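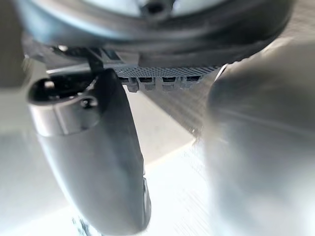
机器人学习实践 第六讲讲义
示教数据的采集与整理

本讲内容
一、为什么先讲数据
二、采集前的准备
三、一次示教怎么做
四、标注与筛选
五、划分与存档
六、课后作业

一、为什么先讲数据

前五讲讲了运动学、相机模型和行为克隆的基本形式。到了实验课,多数小组的时间花在数据上,改网络的时间很少。同一份代码,换一批示教,策略的表现可以差得很远。往届有一组同学训练损失一直很低,上机后夹爪总在物体左侧合拢,查了两天才发现手腕相机在采集中途被碰过,前后两段的视角不一致。

行为克隆学的是从观测到动作的对应关系。观测在本课中包括三项:手腕相机图像、外部相机图像、关节角和夹爪开度。动作是下一时刻末端的位姿增量和夹爪指令。三项观测必须对齐到同一时间轴,动作要比观测晚一步。这一点在第四讲推导过,写数据读取程序时仍然经常有人弄反。

手腕相机的好处是离接触点近。末端移动时相机跟着移动,物体相对夹爪的位置在图像里直接给出,外部相机标定得不准时影响也小一些。缺点有三个。第一,视野窄,夹爪离目标远时可能看不到目标。第二,手指离镜头很近,容易虚焦,并且长期占据图像的一部分。第三,夹持物体之后,物体本身会挡住后面的东西。所以本课要求两路图像都存,训练时再决定用哪一路。

二、采集前的准备

实验室的采集程序叫 Ilora,装在每台控制计算机上。数据服务器叫 Kuro,只在实验室内网可以访问。任务说明和物体清单放在 Mousavi 目录下,按组号取用。

开机后按下列顺序检查,任何一项不合格都不要开始录。

1. 急停按钮按下,再旋开,确认控制器状态恢复正常。
2. 机械臂回到起始位姿。起始位姿写在配置文件里,不要手动摆一个差不多的。
3. 夹爪完全张开,完全闭合,各做三次,看开度读数是否回到同一个值。
4. 打开手腕相机预览,与参考图对比。两根手指在图中的位置应与参考图重合。有偏移就拧紧支架重新标定,并在记录表上写明。
5. 打开外部相机预览,确认四个桌角都在画面内。
6. 关闭两路相机的自动曝光和自动白平衡。浅色桌面容易过曝,曝光值按当天灯光调好之后固定,当天不再改。
7. 录一段十秒的空数据,用检查脚本看时间戳有没有跳变。

关于第 4 项多说一句。手指在图像中的位置是最方便的参照物,它和相机都装在末端上,夹爪完全张开时应该一直在同一个地方。检查脚本会取每段示教的第一帧,与参考图做差,差值超过阈值就报警。报警不要忽略,也不要为了让它不报而修改阈值。

关于第 6 项。曝光固定以后,拉上窗帘和不拉窗帘得到的图像差别很大。各组统一拉上窗帘,开顶灯。想研究光照变化的小组另外申请时段,数据单独存放。

三、一次示教怎么做

本学期统一使用遥操作,不用拖动示教。拖动时人手会进入外部相机的视野,训练出来的策略可能依赖这个线索,而测试时没有人手。

一段示教从起始位姿开始,到任务完成并松开夹爪、末端抬起为止。操作要点如下。

先移动到物体上方,再下降。不要斜着直接过去。斜着过去在单段示教里没有问题,但几个操作员路径不同,混在一起后动作分布会出现多个峰,用均方误差训练时网络取平均,结果是撞到物体边上。

速度保持均匀。停下来想的时间也会被录进去。录进去的停顿对应的动作是零,这样的帧多了,策略就容易停在半路不动。想好了再按开始键。确实停了,继续做完,事后用脚本裁掉静止段,裁剪阈值全组统一。

夹爪合拢之后等半秒再抬。合拢指令发出和手指到位之间有延迟,抬得太早物体会滑。

允许修正。第一次没有对准,退回一点再对,这样的片段要保留。它告诉策略偏了以后怎么办,全是一次成功的数据反而缺这一部分。但修正次数超过三次的,标为失败。

物体位置每段都要换。使用程序生成的位置表,不要凭感觉放。人凭感觉放,位置会集中在桌子中间。

每名操作员连续操作不超过 43 分钟,之后换人。疲劳以后轨迹抖动明显变大,从末端加速度曲线上看得很清楚。

四、标注与筛选

每段示教结束后,Ilora 会弹出窗口,要求填三项:成功或失败、操作员编号、备注。当场填,不要留到最后一起补。

失败的示教也要上传,放进 failed 目录。常见的失败有以下几种,备注里按这个写法填,便于检索:

未抓住:合拢后物体不在两指之间
滑落:抬起后掉下
碰撞:手指或机身碰到桌面或其他物体
超时:超过 60 秒未完成
设备:丢帧、断连、急停

自动筛选脚本检查丢帧、时间戳、关节限位和第一帧偏移。脚本通过之后还要人工看一遍,播放速度可以调到四倍。人工检查主要看两件事:成功标记是否属实,手腕图像在接近阶段是否清楚。手指虚焦是正常的,桌面和物体虚焦就要查对焦环。

往年的例子。Flekent 抓放任务一共采了 2833 段,脚本筛完再经人工检查,最后留下 2000 段用于训练。去掉的部分里设备问题最多,其次是标记错误。标记错误指没有完成却填了成功,多半出现在换班前后。

五、划分与存档

训练集和验证集按段划分,不能按帧划分。相邻两帧几乎一样,按帧划分等于把训练数据放进验证集,验证损失没有参考意义。更严格的做法是按物体位置划分,验证集里的位置在训练集中不出现。期末报告要求给出后一种结果。

验证集固定为 100 段,各组自行抽取,抽定后不再变动,并把段号列表随报告提交。

图像存原始分辨率,缩放在读取时做。归一化用的均值和方差只用训练集计算。每批数据附一份说明文件,写明日期、机械臂编号、相机参数、曝光值、操作员编号、任务版本。缺说明文件的批次 Kuro 不接收。

上传前在本地跑一遍读取测试,随机抽五段,把图像、关节角和夹爪开度画在同一条时间轴上。夹爪开度下降的时刻应当与图像中手指合拢的时刻一致。差两帧以内可以接受,再多就要查相机延迟。

六、课后作业

1. 每组在预约时段内完成本组抓放任务的采集,提交说明文件和记录表。
2. 画出本组全部成功示教的末端轨迹俯视图,指出覆盖不足的区域,并说明补采计划。
3. 分别只用手腕图像、只用外部图像、两路都用,训练三个策略,网络结构和训练步数保持相同。报告各自的成功率,并分析失败集中在接近阶段还是抓取阶段。
4. 选做:在训练时随机遮挡手腕图像的一部分,比较前后结果。遮挡区域的大小和位置要写清楚。

预约表在课程主页上,每组每周两个时段,取消请提前一天。报告用课程模板,图中坐标轴须标单位。

讲义更新:2021年7月4日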